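Satin Bedspreads and Folding on the Bed: Your Questions, Our Doubts

Updated 2 Jun 2021

Does a satin bedspread really make a bedroom look more expensive?
So the catalogs say. Dedora charges 489 for its top set and calls it "hotel grade," a phrase with no meaning that we could find. Shine shows off a flat bed. It also shows off every dent in the mattress.

Is the bed a good place to fold laundry?
It's wide and it's the right height if you don't bend well. Slippery fabric is another matter. Small shirts slide around, while heavier, fuzzy things tend to stay put.

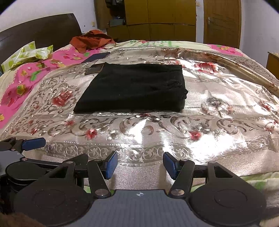
Folded black fabric on a silver-patterned satin spread.

Do I need a folding board?
We doubt it. Belteck sells one for 54 and promises identical stacks. A table edge and some patience gave us much the same result, and the board then needed a place to live.

Should I clear the bed first?
Most advice says yes, everything off. In real bedrooms there's a blanket down one side, a book, something rolled up, and a bag by the pillows. You can work in the middle and put things away after.

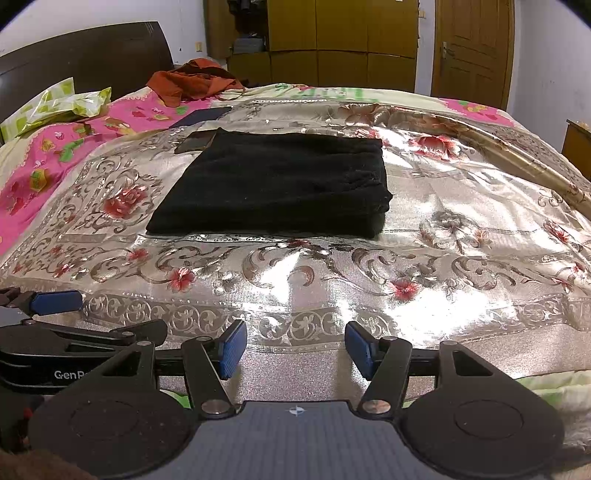
Sylvain Besson wrote to disagree: "If I leave one thing on the bed, by July there are ten. Clear it or fold somewhere else." Fair enough, though we suspect that's a habit problem more than a folding problem.

Why does black cloth look dusty right after washing?
Lint, mostly. Nolte has a rinse that supposedly repels it. We tried two bottles and saw no difference. Shaking the cloth out before you fold it costs nothing.

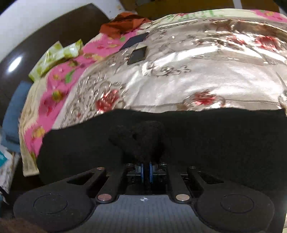

Black cloth, bunched in the middle, with glossy satin beyond.

Does a higher thread count stop snags?
Bundorport lists a 100 and a 200 version of the same spread. Both snagged on a ring within a week. Take off your rings.

Can I iron satin?
On low, inside out, with a cloth in between. Read the label first, and don't believe any label that says "never wrinkles."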